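Limard Hand Kit - teaching set for cleaning robots

Print | E-mail
31 January 2026, by Wim Willems

The Limard Hand Kit is made for cleaning firms that will soon work with a Clurix robot. Your cleaner wears the kit on the hand and does the usual work, such as spraying and wiping tables. The robot learns from the movements, so no programming is needed.

In our July trial at Pitar, 6 cleaners used the kit. The robot now takes the evening round of 100 tables, and the staff start later and keep the same hours. They do the corners, the glass and everything that needs judgement - this part we don't want to automate.

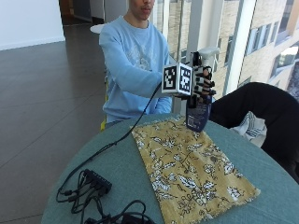
A new task needs 400 repetitions before the robot can try it alone. Please plan short turns, as the hand becomes tired. The kit comes in left and right, and the finger parts can be adjusted. Storage is enough for 1000 recordings.

Price on request, from Limard or from our dealer Kofler.

Comments

Ga-eun Do: Can two persons share one kit in the same shift?

Wim Willems: Yes, but please calibrate again for each person.

Guest: Our team was afraid for their jobs. It went better after they could choose the tasks themselves.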